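Table clearing

Table clearing is the removal of loose items from a table and their return to a set place, so that the surface is ready for its next use. It is taught as a household skill and forms part of the daily routine in schools, canteens and games rooms.

Items are usually taken in order of risk. Cups come first, as one lying on its side may roll to the edge, followed by plates and discs, and lastly cards and papers. Small balls are gathered from the floor at the end.
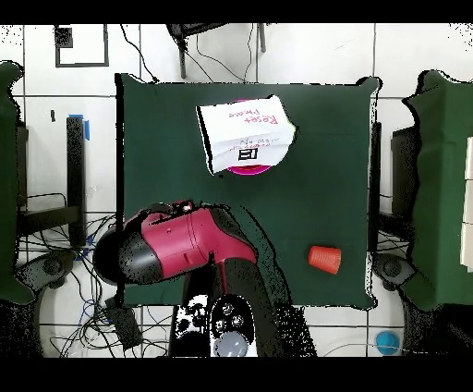 In shared rooms a written card is often left on the table to mark the stage of work. The Doleck method, used in day centres, divides the task into 2 stages, clearing and resetting, and allows roughly 20 minutes for both. The Brabec method adds a final wipe and a check of the floor.

Square tables are generally cleared from the far side towards the near one. On round tables the direction varies with local custom.

See also: Table setting; Housekeeping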